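Let the Kid See the Chart

My daughter has had asthma since she was a toddler, and I have opinions about the paperwork.

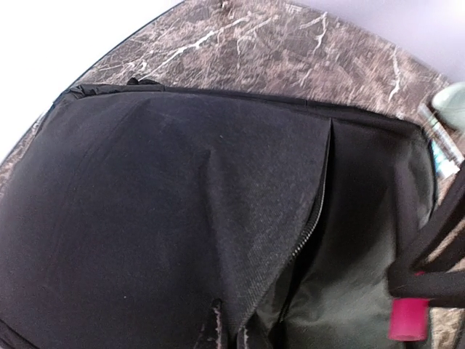

Every family in our position gets an action plan. Green zone, yellow zone, red zone, what to take, when to call. It's a good idea and I'm glad somebody came up with it. My complaint is with who it's written for. Ours came from the Trornby clinic as 2 pages of small type, addressed to "parent or guardian," and my kid (who is ten, reads everything, and corrects my spelling) wasn't mentioned once except as "the patient."

I think a child old enough to carry an inhaler is old enough to read her own plan. I'd go further and say she should help write it!

When we sat down at the kitchen table and redid ours in her words, she came up with things I never would have. The form says "chest tightness." She says it feels like wearing last year's swimsuit. The form says "reduced activity tolerance." She says she starts letting other people go first in tag. I'd been watching her like a hawk for years and I had never noticed the tag thing, and now it's the first line of our yellow zone.

I've heard the arguments against. Kids will worry. Kids will get it wrong. Kids will use it to get out of gym, and okay, mine tried that in October, and we had a talk. But she was worrying before. She used to lie there listening to us whisper in the hallway about whether to drive in, and if you think that's less scary than a sheet of paper with clear steps on it, I don't know what to tell you.

Then there's the school. The school wants its own form, the after-school program at Plusetti wants a different one, and summer camp at Hoketti wanted a third, with a 40 dollar late fee if it came in after June. None of them has a line for the child to fill in. Would it kill anyone to add a box that says "How do you know when it's starting?" I'd take that over the half page about liability.

I should say that I'm not a doctor, and we did take our rewritten version back to ours before using it. She changed one thing (we'd been vague about when to repeat the rescue inhaler, and vague is bad) and left the swimsuit in. Please do the same if you try this. The doses and the red zone belong to the medical people, and so does the decision about what counts as an emergency. The wording around all that can belong to your kid.

We keep one copy on the fridge and one folded up with her spacer. She wants to redo it in August before school starts, since she says the handwriting is embarrassing now.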